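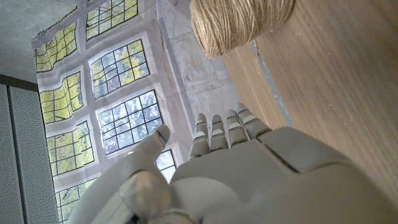
The hand, and the ball of twine on the table.

Filed under: Get Involved > Paid Studies
2 min read

Can a machine do the fiddly jobs yet? I've been asking that at Broltano for longer than I'd like to admit, and my answer is still "some of them, on a good day". So I'm after 20 people from in and near Banbridge to come and help me find out where we stand!

The project is called Janus. You'll do a handful of ordinary chores (tying up a parcel, clearing a worktop, putting bottles back on a shelf), then watch the robot hand have a go at the same ones and tell me what you make of it. Be as rude as you like. I'm keenest on people who do this stuff all day – shop staff, packers, cleaners, parents of small children. 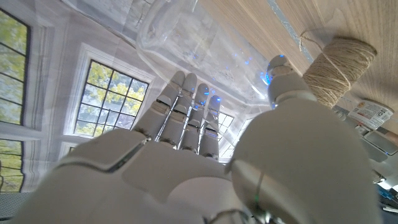

Sessions last 55 minutes, with tea and a biscuit halfway, and we pay £20 in cash on the day. You need to be over 18 and happy to stand for a bit. No computer know-how wanted. Most slots are on Thursday, the last one starting at 4, and we finish in June.

To put your name down, ring or call in at the Broltano front desk and ask for the Janus sheet.

Comments (3)

packhorse55: Can it do string? I do parcels all day and I can barely do string.

Siddiqui: Is there parking, and can my mum come too? She has opinions on folding.

moira_b: Put me down for a Thursday please, late as you've got.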